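Puditz variable temperature kettle: a long review from someone who drinks too much tea

My old Fanden packed in one Thursday morning, mid-boil, with a noise like somebody stepping on a crisp packet. It had been on its way out for ages (the switch had to be held down with a thumb for the last bit) so I wasn't exactly heartbroken, but I was in my dressing gown and I hadn't had a cup of tea yet, and that's a bad state to be making decisions in. I boiled water in a saucepan for a few days. Then I went into Prarthorpe on the bus and came back with the Puditz.

I'd been eyeing it up for months in the window of Venkataraman, the electrical shop up past the bank. It was more than I've ever spent on a kettle and I did the thing where you walk round the block first and come back pretending you've only just noticed it. The chap filled it up and let me have a go at pouring it over the sink in the back, which I thought was good of him. You don't get that online!

So I've had it since April and used it many times a day, every day, and I've got opinions.

What you get

The kettle, a round base it sits on, a paper booklet in more languages than I could name, and a little mesh filter that clips into the spout. Mine's the matt cream one. There's a black one and a sort of sage green too, and if I was buying again I'd go green, as the cream shows every tea splash going. It wipes off, but you do have to wipe it.

It holds 1,000 ml, so it's a small kettle. For me on my own that's plenty. When my sister and her lot come over it's a relay race, and by the time the last person has their mug the first one wants another. If there are several of you in the house, I'd stop reading and buy something bigger.

The base is wider than I'd expected and the flex is on the short side. Worktop space is the thing I grumble about most in any kitchen I've ever cooked in. By the time you've got a toaster and a toaster oven along the back and a chopping board out in front, there's not a great deal of elbow room left for a gadget, however pretty. The Puditz has to live right by a socket and that's pretty much the end of the discussion. I measured before I bought and I still ended up shuffling things along. 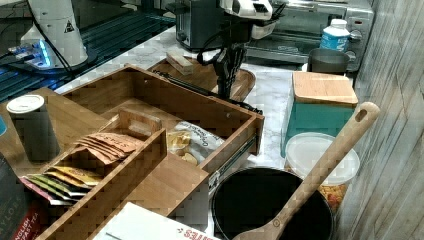
Svitlana Yatsenko left a comment under my last kettle post to say she has the same model and got round the short flex by turning the base so the lead comes out at the side and not the back. She reckons it gains you a good hand's width, and that there's a second groove under there for exactly that, which the booklet never mentions. She also says she'd give up the fancy temperatures tomorrow in return for a water gauge she could read without her glasses.

Well, I turned mine over and she's quite right, there is a second groove. I've had the thing for months! Thank you, Svitlana. I'm with you on the gauge as well, more on that in a minute.

How fast is it

Pretty quick. The label underneath says 1,835 watts, which sounded feeble to me next to the big jug kettles that trip the lights when you put them on, but with so little water in there it gets on with it. I never stand about waiting. One mug's worth is ready by the time I've found the milk, checked whether the milk is still all right, and got a spoon.

It's not a quiet kettle, mind you. It starts off with a sort of polite hum and then works itself up into a proper roar before it clicks off. If you've got someone asleep in the next room they'll know about it. There's a beep at the end too, three little pips, and I was ready to throw it out of the window over those pips until I found out you can hold down the minus button and turn them off. Do that on day one.

The temperature business

This is what you're paying for, so I've tried to be fair about it. You press plus or minus, the number goes up or down, and it stops heating when it gets there. No app, no wifi, no account to set up, hurrah. It remembers the last setting you used even after you've lifted it off the base, though it forgets if you switch it off at the wall. I switch everything off at the wall. My mother did and I do, and I'm too old to change, so every morning it's back to full boil and I have to press minus a lot of times. They could have given us a couple of shortcut buttons. A green tea button and a coffee button, how hard would that have been?

Does it make a difference, though? For ordinary black tea, not a jot. I want that boiling and I always will. For green tea it's been a bit of a revelation. I'd written green tea off years ago as something that tastes of hot hedge, and I'd been scalding it all that time, poor stuff. Knock the water down and leave it a couple of minutes and it's soft and nearly sweet. I'm now a person who drinks green tea in the afternoon and you may all laugh.

Coffee's better too, a bit. I use a plastic cone and a paper filter and I'm not very scientific about it. The spout on the Puditz is a narrow one, not a proper gooseneck but heading that way, and it pours in a nice slow steady stream. I've stopped splashing grounds up the side of the cone. On the other hand, filling a hot water bottle with it takes all night.

Keeping warm

There's a button with a little flame on it that holds the water at whatever you've set for 20 minutes. I thought this would be a gimmick and it's the bit I use most. I'm forever putting the kettle on and then wandering off to look at the tomatoes. It does mutter to itself while it's doing it, a tick every now and again, and it won't start unless you press the button before it's finished heating. Press it after and nothing happens at all. It took me a week to work that out.

Do you need posh tea to go with it

No you don't, and I'm a bit tired of being told so. Every review I read before I bought it was written by somebody with a bamboo whisk. I like a teabag. I like a teabag in its own little packet, too, because then I can have a muddle of flavours all in together and they don't end up tasting of each other. Get a long narrow box that drops into a drawer and stand them up on their edges in rows, a run of the peachy orange Stash ones at one end and your greens and yellows after that, and you can flick through them like records in a shop. It's one of my small pleasures. I stand there far longer than choosing a cup of tea warrants.

A lot of packets have a temperature or a brewing time printed on them somewhere and I'd never once looked. I do now. I don't always obey, but I look.
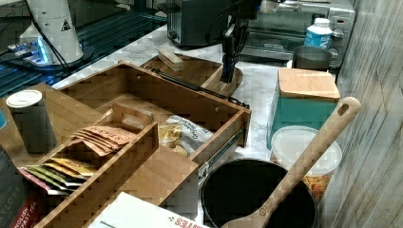 Things I don't like

The gauge. It's a slot about as wide as a pencil, tucked in behind the handle, and if you're right-handed your knuckles are over it while you're at the tap. I fill by weight now, by which I mean I heft it and guess.

The lid comes right off instead of hinging. It's lovely for cleaning and a pain the rest of the time, as you need somewhere to put it and it's hot, and it drips. I dropped mine on the tiles in the first month and it got a chip out of the rim. A new one is £22. For a lid! I've carried on with the chip.

Limescale. We've got very hard water round here and it furs up fast, and the mesh filter needs doing before the kettle itself does. I use white vinegar, left in overnight, then boil it through with clean water until the kitchen stops smelling like a chip shop. The booklet says to use their own sachets. I haven't, and it's been fine so far.

And the handle gets warm near the top. It's never been too hot to hold, but it surprised me the first time.

Would I buy it again

Yes, in green. It's a nice thing to use and it pours beautifully, and I'd miss that keep warm button if it went. I don't think it's worth the money if all you ever make is builder's tea for a houseful, and I'd tell anyone with dodgy eyesight to go and look at that gauge in person before handing over the cash.

If you do want one, ask whether the shop has the older version with the hinged lid. Venkataraman had one on the bottom shelf when I went in for a lamp bulb last week, a bit dusty, ten pounds off.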